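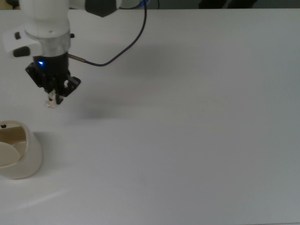
White arm, white tabletop. Photo: Lev Nechyporuk

The woman who reads the back first

Words: Lev Nechyporuk

Antonina Hutsuliak has ruined more endings than most of us have reached. She writes indexes, the columns of small print at the back of a book that you consult when you want to know whether you are in it. When I arrive at her flat in Bornau she is deciding where to put a bishop.

"He's in the proofs under four spellings," she says. "One of them is a printer's mistake and one of them is his brother. I've written to the author. The author has gone sailing."

She puts the kettle on and moves a pile of paper from the visitor's chair to the other chair, which leaves her standing. She stands for most of the next hour and seems happier for it.

The bishop belongs to a history of a canal, out in the autumn from Lurent, who have been sending her books for longer than either side has kept records. The proofs run to 309 pages. She reads them once straight through without writing anything down, as a civilian, and then goes back to the start with a pencil.

"People think a computer does it. A computer can find you every page with the word 'water' on it. In a book about a canal that's a lovely long list. What you want to know is where they argued about the water, and on that page they've probably called it 'the matter in hand'."

Does she ever get bored?

"With the books, yes. With the index, no. A dull book can have a really thrilling index. You get all the rows and the bankruptcies in alphabetical order, with none of the weather."

She came to it by accident, having trained as a librarian and then found that she disliked being interrupted. A friend had written a guide to mosses and had been told by the publisher to supply an index by Friday. Hutsuliak did it on the kitchen floor with slips of card. She still has the slips, in a biscuit tin, and will not let me look at them. "They're terrible. I put all the Latin names under L."

The longest job she has ever taken on was the collected letters of a composer called Zinchenko, a man who wrote to everybody and was civil to very few of them. The finished index had 1,178 headings. Under the composer's own name there was a run of subentries which she recites for me with her eyes shut: "Debts of; disputes with landlords; on draughts; his dread of Vondel."

Vondel was a rival, or possibly a dog. The letters never make it clear and the editor's notes steer carefully around it. She gave him an entry with no description at all and has felt uneasy about it ever since. "If he was a dog, then he's the only dog in there without 'dog' in brackets after him. It's unfair on the others."

This brings us to the question of whether an index can have opinions. Officially it can't. Unofficially, she says, you would have to be made of wood. She once worked on the memoirs of a retired minister who used the word "humbly" so often that she began to keep a tally in the margin, and she proposed an entry for it. Lurent took it out. She also suggested "promises, broken" followed by a healthy string of page numbers, and that stayed in, possibly because they had stopped checking by the letter P.

"Hardly anyone reads past M," she says. "If you've done something awful, I'd advise a surname beginning with W."

I ask who does read them. Reviewers, she thinks, when they are short of time. Students, for the same reason. Relatives, always, and they write in. A man once complained that his grandfather had been given a single mention on page 347, and that it was in a footnote. She wrote back to say that she had only found him there, she hadn't put him there. He sent a card at Christmas.

The pay she describes as "a fee", in the voice other people keep for a rash. It comes at the very end of the job, when the publisher has run out of money, time and affection for the book, and the indexer is generally told she can have a fortnight and then told on the second day that it is a week. She has tried refusing. "They say, 'Oh, well, we could go without one.' And then I lie awake thinking about somebody trying to find the bishop."

Her own shelves are not in alphabetical order. I look for some sort of system while she is out finding milk, and give up at a cookery book wedged between two atlases. She catches me at it.

"By when I bought them," she says. "Or when I was given them. It's perfectly simple if you're me."

She would like to write a book herself one day, about the indexers before her, many of whom never got their names printed. There are notes for it in a second biscuit tin. She has done no chapters so far, but the index is coming along nicely and she is already up to H.

I ask if she is in it.

"See under 'bishop, trouble with'," she says, and her computer pings. The author is back from sailing. It was the brother.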